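Skakel Incorporation Question: Frequently Asked Questions

Prepared for residents of the Skakel district by the Husar County Charter Office. Last revised in May.

What is being proposed?

The Skakel district is now an unincorporated part of Husar County. A petition asks that it become a city with its own council, budget and police department. The petition needs 1000 valid signatures from registered voters who live inside the proposed boundary. If it qualifies, the question goes on the ballot.

Who can sign the petition?

Any registered voter whose home address is inside the boundary. Owning a business or a rental property in the district does not qualify a person to sign. A voter who moved into the district must update the registration before signing.

What happens if a signature is rejected?

The petition sponsor receives a list of rejected lines with a code for each. The sponsor has 11 days to collect replacements. A voter who signed more than once is counted one time.
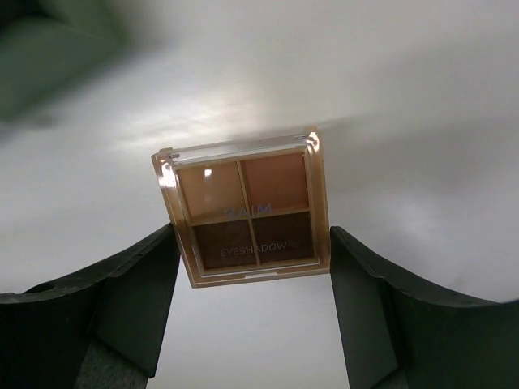 Petition sheets are accepted only on the county form, and both sides must be filled in before the circulator signs. Small items left at the signing counter are held for pickup at the front desk. A compact with a clear lid and a gold-toned case should be claimed by describing the color and shape of the case. Completed sheets are not held at the front desk and must be handed to a clerk, who stamps each one with the time of receipt.

Who would police the new city?

For the first 2 years the sheriff would keep patrolling under contract. During that period the council may start its own department, extend the contract, or buy service from the neighboring city of Lustudo. Calls to 911 would go to the county dispatch center in all three cases.

Would property taxes go up?

The ballot question does not set a tax rate. State law lets a new city collect a levy up to the amount the county now charges for the services being transferred. Anything above that amount requires a separate vote. The fiscal study by Aníbal Quintero, filed with the petition, covers two cases: one with contract policing and one with a city department. Both cases are in the appendix, with the assumptions listed by line. 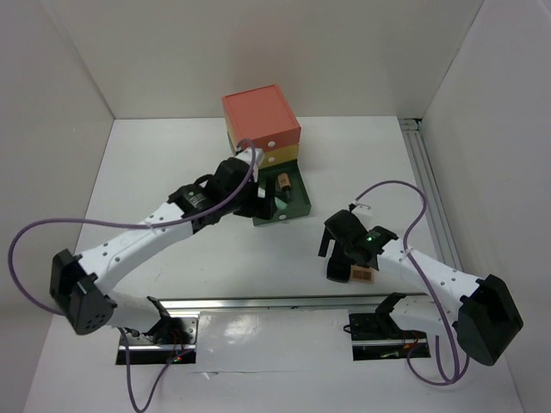
The study does not include road debt. Bonds issued for the Rornosine Avenue widening stay with the county until they are paid off, and residents of the new city would continue to pay their share through the existing assessment.

Does incorporation change school boundaries?

No. School districts are separate units of government.

What about zoning cases already filed?

A case filed before the incorporation date is decided by the county under county rules. Permits already issued remain valid until they expire. A case filed after that date goes to the city, which uses the county code until the council adopts its own.

How would the first council be chosen?

Members would be elected at large in a special election, then by ward once a map is adopted. Candidates must have lived inside the boundary for one year.

Where do I send a correction to this page?

Write to Wilmer Quispe, Charter Office, and give the heading of the answer in question. Comments for or against the proposal should be submitted at the public hearing.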